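Apontamentos da aula 4 — visita de demonstração, veículo automatizado

O percurso da Hovar em via pública serviu para observar como o carro se comporta nos semáforos. Convém reler o capítulo sobre percepção antes de continuar.

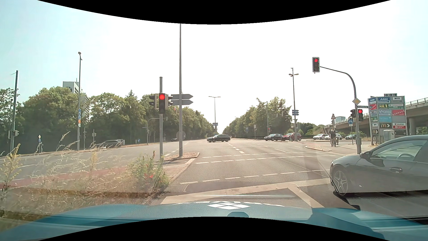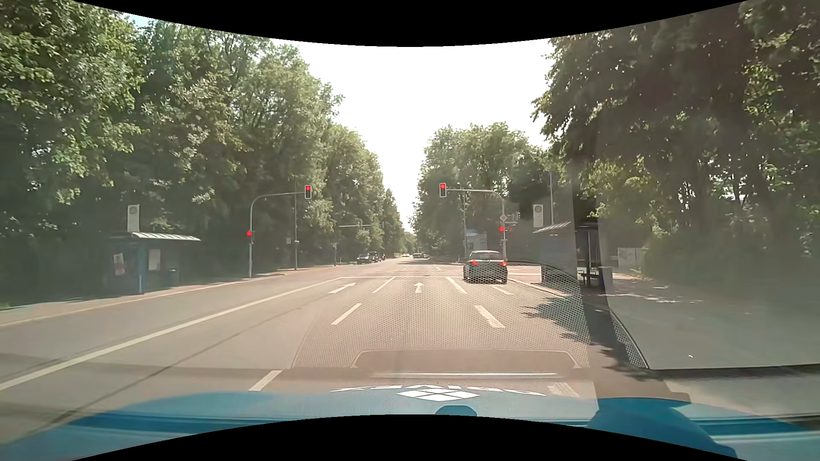
Cruzamentos com semáforo vermelho, vistos de dentro do carro.

Ngozi Ekwueme observou que a luz vermelha é a parte fácil, e que o mais difícil é decidir qual dos semáforos vale para a própria faixa. Segundo ela, o mapa ajuda, mas não pode substituir a câmera.

Durante a demonstração foram registradas mais de 174 mudanças de sinal. Para o relatório: escolher uma delas e explicar, em 12 linhas, que informação o sistema precisa para parar no lugar certo.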